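Tromgate, 04.05.2024

# Dultach legt Hausregel für zweiarmige Handhabungsplätze vor

Die Dultach GmbH veröffentlicht eine überarbeitete Fassung ihrer Hausregel für Tischarbeitsplätze mit zwei Roboterarmen. Das Dokument umfasst 76 Seiten und gilt ab August für alle Plätze am Standort Tromgate. Es regelt Aufbau, Freigabe und Dokumentation von Aufgaben mit biegeschlaffen Teilen, also vor allem Leitungen, Litzen und dünnen Kabeln.

Anlass war eine interne Auswertung von 1719 Durchläufen beim Sortieren von Leitungen in Sichtlagerkästen. In 219 Fällen musste der Ablauf von Hand angehalten werden. Am häufigsten wurden Leitungsenden genannt, die beim Anheben an einem Kastenrand oder am zweiten Arm hängen blieben. Die bisherige Regel stammte aus der Handhabung starrer Teile und sah diesen Fall nicht vor.

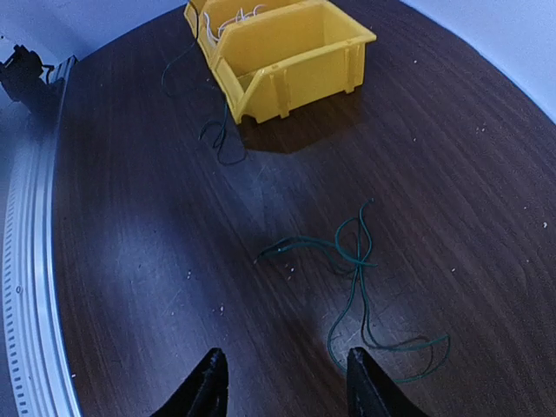
Künftig gilt für jede Aufgabe mit Leitungen eine eigene Gefährdungsbeurteilung. Sie muss die größte freie Länge des Teils angeben und den Bereich, den ein herabhängendes Ende beim Transport überstreichen kann. Dieser Bereich zählt zum Arbeitsraum, auch wenn kein Arm ihn selbst erreicht. Leitungen mit mehr als 300 Millimetern freier Länge dürfen nur angehoben werden, wenn der zweite Arm steht oder sich nachweislich außerhalb dieses Bereichs bewegt.

"Bei starren Teilen wissen wir, wo sie aufhören. Bei einem Kabel muss man das vorher festlegen und aufschreiben", sagt Kazimír Polák, Leiter Anlagensicherheit bei Dultach. "Die alte Fassung hat das den Bedienern überlassen, und jede Schicht hat es anders gemacht."
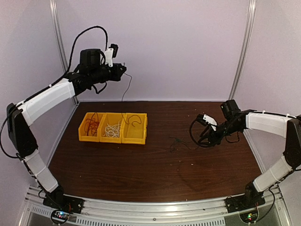 Die Regel enthält außerdem Vorgaben zur Leitungsführung an den Armen selbst. Versorgungsleitungen sind so zu befestigen, dass sie in keiner Stellung in den Greifraum des anderen Arms geraten. Geprüft wird das bei Inbetriebnahme und nach jedem Umbau, und zwar in den Endlagen aller Achsen. Die Prüfung wird im Platzbuch vermerkt - mit Namen und Uhrzeit.

Neu ist auch ein Abschnitt zur Ordnung am Platz. Behälter werden nach Leitungsart belegt, die Belegung steht im Auftrag. Die Arbeitsfläche wird vor Schichtbeginn abgewischt. Liegt eine Leitung außerhalb der Behälter, darf sie nur bei stehenden Armen von Hand entfernt werden.
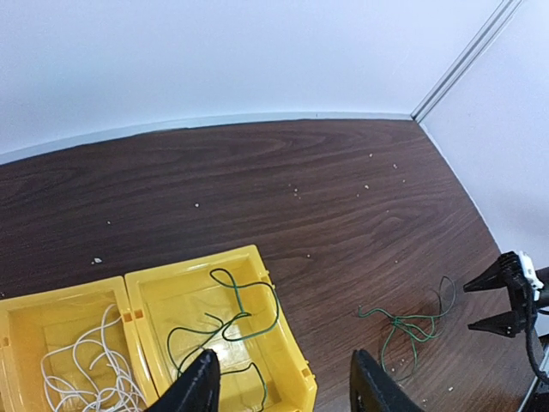

*Sortieren dünner Leitungen in gelbe Kästen, Blick über die Greiferfinger eines der beiden Arme. Foto: Dultach*

An der Überarbeitung war das Ingenieurbüro Vondráček beteiligt. Der Standort Mirnach übernimmt die Regel nach einer Probezeit von bis zu sechs Monaten. Bestehende Freigaben bleiben bis zum nächsten Umbau des jeweiligen Platzes gültig - danach ist eine neue Beurteilung nötig.

Zulieferer und Integratoren können die Hausregel bei der Abteilung Anlagensicherheit in Tromgate anfordern.

**Pressekontakt**
Dultach GmbH, Unternehmenskommunikation, Tromgate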